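Listening to Plurcombe: How a Game Score Tells You Where You Are
Student project report, second term music elective

I chose the score to Plurcombe, a small puzzle game made by Pindo, and I'm so glad I did, even though it took over my whole September! My aim was to find out how the composer, Arnardóttir, gives each of the 11 levels its own colour while keeping them all in the same family. The main theme is only eight notes long (I hummed it on the bus until people moved seats), and it turns up nearly everywhere, sometimes on low strings and sometimes hidden in the harp. 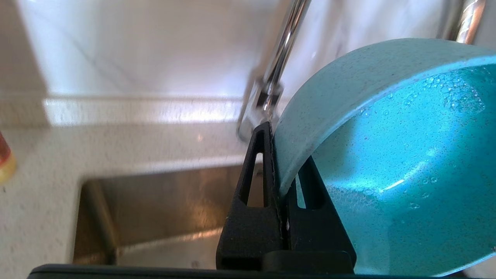 Ridgate wrote on my draft that the harp part deserved a section of its own, and that I should listen again to level two with headphones on. I did, and found the theme there played backwards, very softly, under the clarinet.

My favourite is still the harbour level, where the cello holds one long note and the melody wanders off and takes its time coming home.

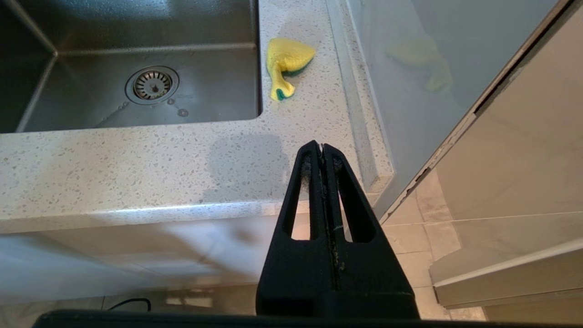
Does the score work away from the game? Mostly, though the shorter loops feel a bit thin without something to play.

If I did this again I'd write out the harbour melody by hand much earlier.

Comments

pipsqueak_oboe: Lovely read, I'm off to find the harbour track now.

Ridgate: Much better with the harp section in!

Contact the music department | © Student Projects | Back to top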